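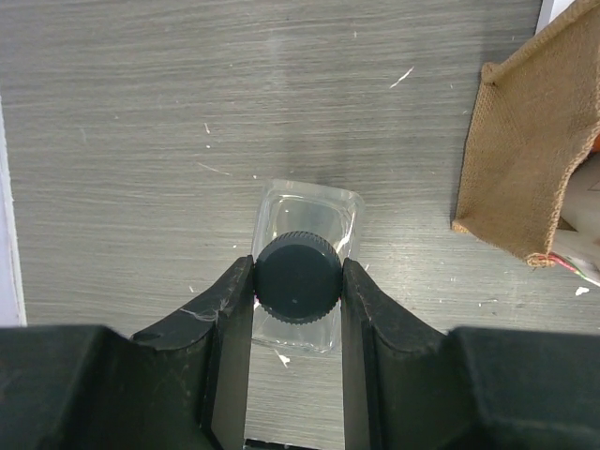
Dark knob with ridged rim, over the clear container.

Small things from the washroom shelf
by Suha Ghanem, 2024-02-15

Welcome to the second gallery on my page. The first one, from July, was about kitchen drawers, and several readers wrote to me that they would like to see the same for bottles, caps and small containers. I have collected such things for many years, but I must say that I do not collect them for value. I like how they close, how they stand and how they feel in the hand.

For the new visitors I repeat how my list works. Each thing gets a number when it comes into the house and the number stays with it, also when the thing is thrown away later. The list is now at 2110. The numbers are written in a paper notebook and also in Plimum, the list program which my nephew put on my computer. If the two do not agree, please believe the notebook.

Knobs and lids, from number 845
I keep the knobs together with the lids, although a knob does not close anything. The reason is the edge. A fine ridged edge like the one in the first picture is made for the fingertips, and you find the same idea on a good jar lid. Under it is a clear plastic container with soft corners. I have a weakness for this kind of container, because you can see what is inside without opening it. It also shows every fingerprint, so I wipe mine with a dry cotton cloth and never with paper.
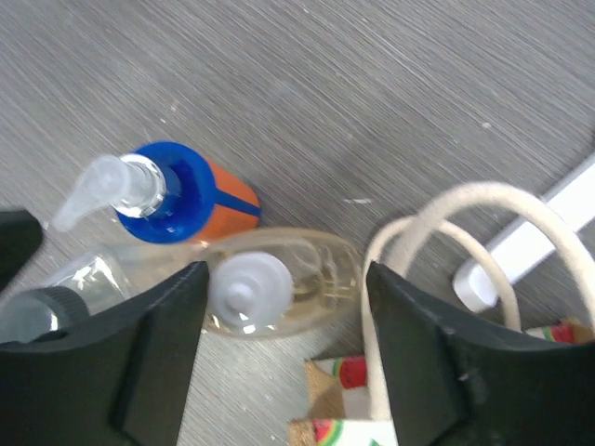
Bottles on the gray table, one with a pump and two with caps.

Pump bottles are the most difficult group to keep in order, and they start in my notebook at number 1002. The nozzle always wants more space than the bottle. If two of them stand on one shelf, the nozzles cross each other and one bottle falls when you take the other. My favorite for color is the orange one with the blue collar and the dark blue stripe, because you can find it from the other side of the room. The white flip cap on the clear bottle is a different kind of closing, with a small raised nozzle in the middle, and for thin liquids I prefer it to a pump. A flip cap gives a little at a time and you can close it with the thumb of the same hand.

Some notes on storing
Screw caps should be closed by hand until they stop, and then not more. I used to turn them very hard and two of them cracked at the side. Bottles that are used every day stand in front, in a low tray from Masri. The others are in a box with the names written on the short side. I tried the Suteck dividers for this box, but they were too high for my shelf and I gave them to my sister. The Feniron tray inserts fit better. They are sold in pairs, and one pair is enough for a small shelf.

For cleaning a pump I take warm water in a cup and press the pump until only clear water comes. Then I press it in the air a few times and leave it on a towel until the next day.

Corrections are welcome, also for my English. In the next gallery I want to show lids without bottles, of which I have too many. If you have a bottle without a lid, please write to me with the width of the neck in millimeters.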